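Red lentil and squash soup, second attempt

I made this soup in April and didn't like it much. It was thin, and the lentils had sunk to the bottom of the pan by the time I'd laid the table. I've had another go with less water and a longer cook, and I'm happy enough with it now to write it down.

The main change is that I roast the onions along with everything else. I used to fry them in the pan first, which meant standing over the hob, and half the time they caught. Now they go in the oven cut into wedges with a bit of oil and salt. 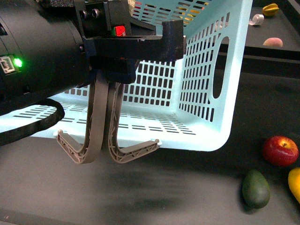
The oven needs to be fairly hot. Mine runs cool at the back, so I turn the tin halfway through. Everything gets 30 minutes, or a little more if the pieces are big. I leave the skin on the squash and scoop the flesh out afterwards with a spoon.

While that's going on, rinse the lentils until the water stops looking cloudy and put them in a large pan with the stock. I use Masent stock powder, which I get from the small shop in Astow. It's quite salty, so I don't add any more salt until the end. Bring it to the boil, skim off the foam and turn it down low.

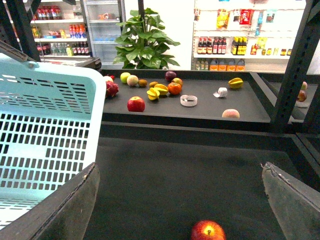
Can you use tinned lentils instead?
They work, but the soup comes out thinner. Drain them well, cut the stock by a third and put them in for the last ten minutes.

For four bowls I use 400 g of squash (weighed after roasting), 2 onions, a mug of red lentils and enough stock to cover the lot. There's also a teaspoon of cumin and half a teaspoon of smoked paprika. My first version had ginger in it as well. I've taken that out. 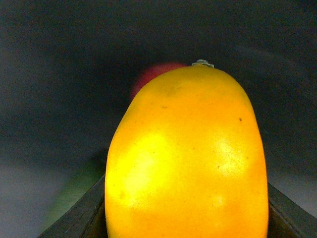 Once the lentils have gone soft, add the squash and onions and let it all simmer for another five minutes. Then blend it. I've got an old Rultus stick blender with a cracked lid on the beaker, and it still does the job. I blend about half and leave the rest lumpy. My husband would have it completely smooth, so we take turns.

A squeeze of lemon at the end makes more difference than I expected. Vinegar will do if there's no lemon in the house, but go easy with it.

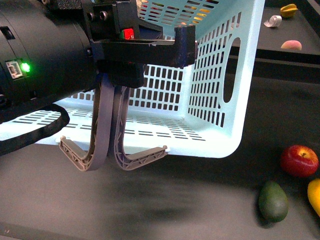 It keeps for three days in the fridge and sets quite firm, so it wants a splash of water when it's reheated. I've frozen it too, in old yoghurt pots, and it was fine apart from needing a good stir.

We had it with toast the first night and cheese scones the second. The scones were better. I'll put the recipe for those up when I've worked out why the last batch came out flat.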